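Rechercher sur ce blog
OK

Pliage de vêtements : premiers résultats avec démonstrations à domicile
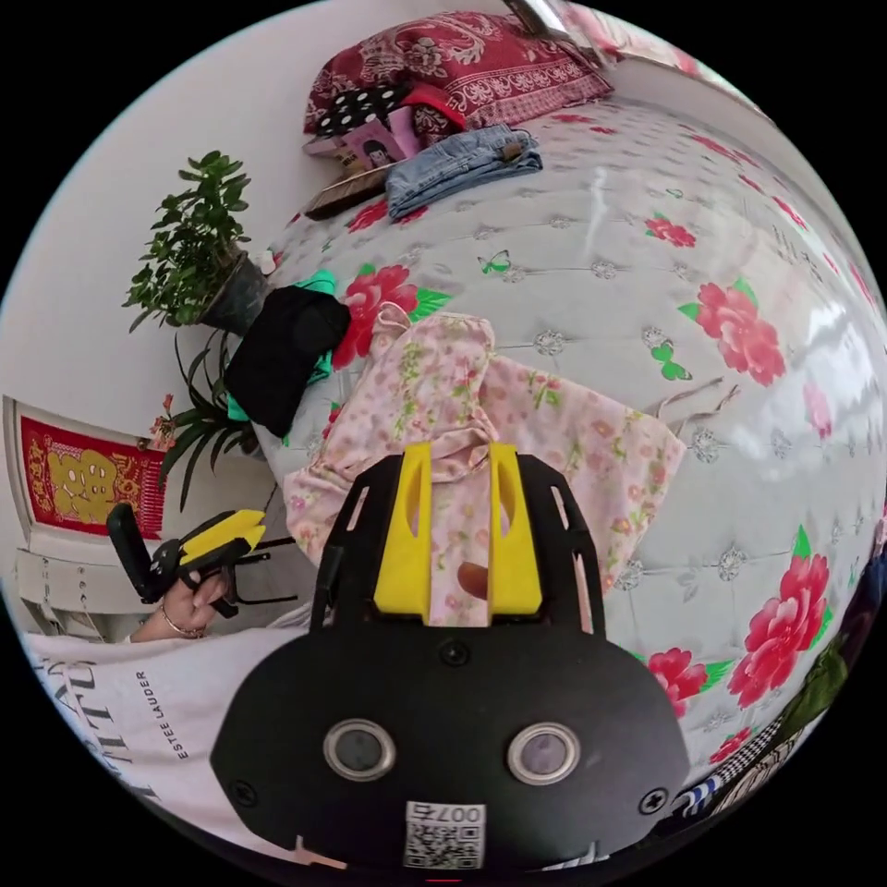 Notre étude porte sur l'apprentissage par imitation à partir de gestes enregistrés avec des pinces tenues à la main. Le corpus compte 266 démonstrations, recueillies dans 11 logements. La politique entraînée réussit le premier pli dans 18 essais sur 30 ; les tissus fins demeurent difficiles à saisir. Misaki Yoshida présentera le protocole en novembre.

Ce site utilise des cookies. Accepter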